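3 min read

September, still dark

Landed at Durbridge a little after five. From the window there was only cloud, then wet paddocks, then the grey sheds along the river that I had forgotten were there. Mum's cousin Marta Romaniuk was waiting past the gates with her coat done up to the neck. She took my bag and said I looked thin.

The bus into town was cancelled, so we shared a taxi with a man going to Balen. My share was 189 dollars. I had changed 375 at the airport and won't be doing that again — the rate was poor and they gave me mostly coins.
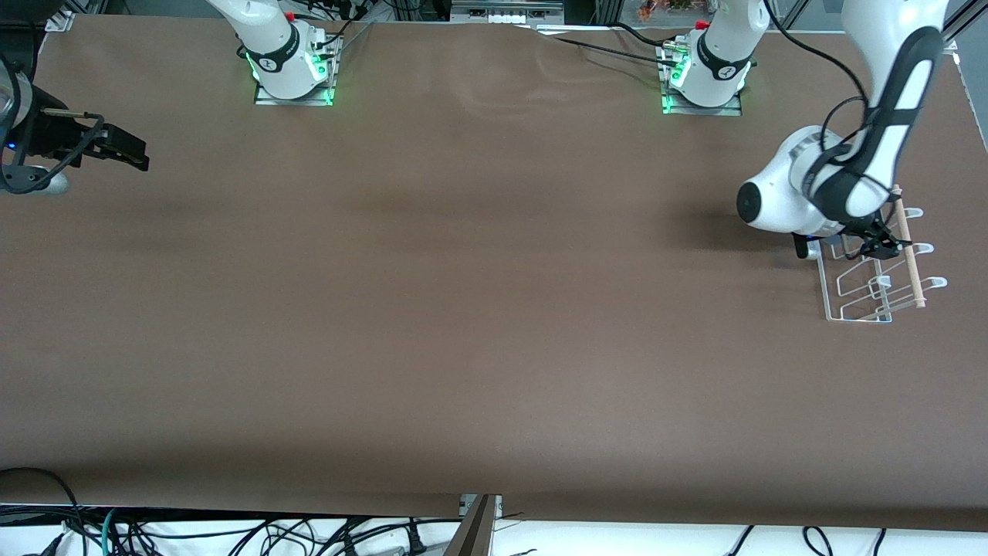
Later, at the flat

Two rooms and a kitchen, third floor. The tap needs a hard turn to the left. Marta has put me in the front room, where the trams go past until midnight. She made soup and we talked about the house, who has it now, and whether the walnut is still standing. She thinks it is. I said I'd walk up and look.

Demyd Onyshchenko rang at eight. He can drive me to the village if I pay for petrol, and he wants to leave early because of the roadworks. My accent made him laugh. I understood most of what he said and guessed the rest.

Wrote to Dad. Couldn't find the adaptor, so the phone is on 2 per cent. Bed now.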